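Household Textiles, Unit 4
Handout: Washing, Drying and Shrinkage
October 2024

Reading before class: chapter 8, skip the part on dry cleaning for now. We will get to solvents in December.

Why fabric shrinks

Most shrinkage in cotton and linen is relaxation shrinkage. Yarn is pulled tight when it is spun, pulled again when it is woven or knitted, and pulled a third time when the finished cloth is rolled. Water lets the fibers swell and slide back to where they want to be. Heat speeds this up, but a cool wash will do a good part of it too. Knits have loops with room to close, so a T-shirt loses more length than a bedsheet.

Wool is a different case. The fibers have scales, and when wet wool is rubbed the scales catch on each other and the fibers creep together. This is felting, and it can't be undone. Stretching a felted sweater on a board will give you back a little width at the cost of thickness.

Polyester and nylon are heat set at the mill. They keep their size at ordinary wash temperatures, though a very hot dryer can put in creases that stay.

How we measure it

Mark a square on the flat, dry fabric before washing, well away from the selvage. Measure between the marks in both directions, lengthwise (warp) and crosswise (weft). Wash, dry, let the piece rest flat overnight, and measure again.

Shrinkage (percent) = (length before – length after) / length before x 100

Worked case: a strip of Honholm cotton twill measures 160 mm before washing and 148 mm after. The loss is 12 mm, and 12 / 160 x 100 = 7.5 percent. That is high for a trouser fabric. A skirt cut from unwashed twill like this would come up short at the hem after its first wash.

A negative answer means the fabric grew. Check your subtraction first, then check whether the piece was hung up wet. 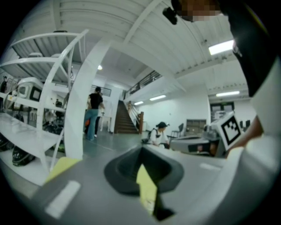

Drying

Line drying is gentle on fibers but lets heavy knits stretch under their own weight. Tumble drying removes loose fiber (the lint in the filter is your clothes) and shrinks cotton further, mostly in the last part of the cycle when the cloth is nearly dry. Take cotton out slightly damp if size matters.

Flat drying is for wool, for loose knits and for anything with beads. Turn the piece once.

Care labels

A label gives the harshest treatment the maker says the garment can stand. You can always wash cooler. Learn the five basic symbols in order: washtub, triangle, square, iron, circle. A cross through any of them means don't.

For the lab

Bring two fabric pieces of your own, one woven and one knit, unwashed if you can get them. The remnant bins at Pumside are fine. Label each with a laundry pen, not ballpoint – ballpoint runs. Record warp and weft on separate lines of the sheet. Sheets with only one figure per fabric will be handed back.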